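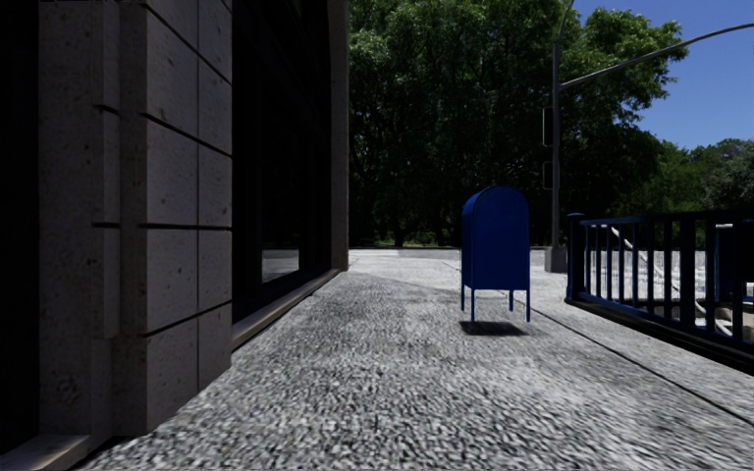 Notes on the local planner rewrite for Gekell, our pavement delivery stack. Everything below was run in the Drameldale town map in simulation.

The old planner scored a fixed set of arcs against the costmap and took the cheapest. It was fine in the open and poor wherever the free width changed quickly, such as a mailbox standing out on the pavement with a building to one side and a railing to the other.

The new one samples 80 trajectories per cycle, perturbs the previous best and takes a weighted average. Standard sampling MPC. The warm start matters more than the sample count.

First problem: shadows. The segmentation model was trained mostly on overcast renders, so a hard black shadow under a street object came back as "obstacle". The footprint of a mailbox grew by whatever the sun angle was doing, and the gap closed on paper while the depth data said it was open.

Fix: semantic labels no longer write to the costmap alone. A cell needs a depth return above kerb threshold, or a label that has held for 2 seconds from a moving viewpoint. Drop-offs go through a separate layer and bypass this rule entirely.

Second problem: thin legs. A box raised on slim legs leaves free space at ground level if you only look at the lowest slice of the voxel grid. The planner was quite happy to put a corner of the chassis underneath.

We now project the full height of the robot plus a margin down to 2D. It should have been that way from the start. The low slice was left over from Arango, which was flat enough for it not to matter.

Railings: bars alias badly at range. Some 1897 frames in the regression set had at least one gap marked traversable. We fit a line to the top rail and fill downwards to the ground. Crude, but cheap, and it runs before the inflation step.

Dark glass at street level is still open. Reflected pavement in a window gets labelled as pavement. Depth in the simulator is exact, so the costmap is correct here, but I would not trust that on a real stereo pair. A noise model for glass is on the list for January.

Regression run over 3063 scenarios: no contacts. The remaining failures are all timeouts, mostly the robot waiting behind something it could have passed. Lowering the inflation radius clears most of them and brings back oscillation in narrow gaps, so I have left it alone for now.

Tooling: Pirolo, our replay viewer, now draws rejected trajectories as well as the chosen one, coloured by the cost term that killed them. Clearance, heading, jerk, in that order of frequency. Turn it on with the "rejected" toggle — it is off by default as it slows scrubbing.

Next up is crossing approach. The planner currently treats the end of a pavement as a wall unless the route layer tells it otherwise, and the route layer tells it rather late.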